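Dularance Fingertip Set S2 with Breakaway Pins
Replacement fingertips for two-finger grippers, for board and socket work

Product code: DUL-S2
Replaces: DUL-S1 (no longer sold)
Updated: 16 November 2021

Please read this part before you order

Customers who still use the S1 set should stop using it for any task near an open CPU socket. In September we received a fault report from the Lerner repair shop, written by Mahlet Tufa. The gripper closed on a processor, the left tip slipped on its pin, and the arm continued to move down. Contacts in the socket were bent and the board could not be saved. No person was hurt. We repeated the fault in our own workshop and we agree with her report: the pin of the S1 can turn when it is loaded from the side.
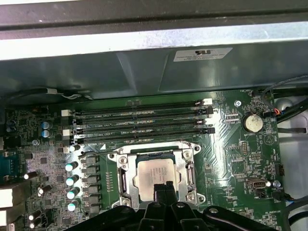
Side load is the difficult point in this work. When a tip comes to the processor a little rotated, it touches the retention frame first, and the force goes across the pin. A technician who watches from the side will often not notice it. The socket has a metal frame on all sides, with levers and screw points at the corners, so there is little free space for a finger which is not straight. Capacitors and chokes stand close to the socket too, and a tip that slips outward can hit them. The S2 has a flat key on the pin, so the tip cannot turn. If the load becomes too high, the pin breaks at a prepared groove and the tip stays on a short steel cord.

What changed from S1 to S2

Keyed pin in place of round pin
Breakaway groove, checked on every batch by Dindo Sarmiento
Steel cord for each tip
Tested for 2,000 closing cycles at our Purkcombe workshop

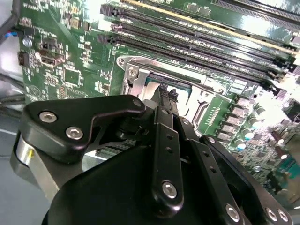 Gripper fingertips at the CPU socket.

Fitting

Remove power from the arm and wait until the brake is closed. Take out the old tips together with their pins, and do not keep the old pins as spares. Push the new pin in until the key sits flat, then tighten by hand with the short wrench from the bag. Close the gripper slowly one time with nothing between the tips. If you see a gap on one side, open it and fit that tip again.

Write new tool center values in your program. The S2 is 9 mm longer than the S1. With the old values the arm will go too low, and this was the reason for the second report, from Tyson Chan at Sison.
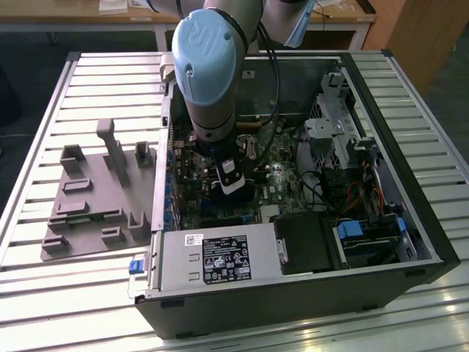
SAFETY AND RETURNS

Keep the protective stop active during all teaching work inside an open computer case. After a pin has broken, press stop, move the arm up by hand guiding, and look at the socket before you start again. Never replace a broken pin with a screw.

S1 sets can be returned free of charge, used or unused. Send them to Janelle Catacutan, Returns, with your order number. The exchange set is sent when we receive the old one.

Spare pins: bag of 100, code DUL-S2-P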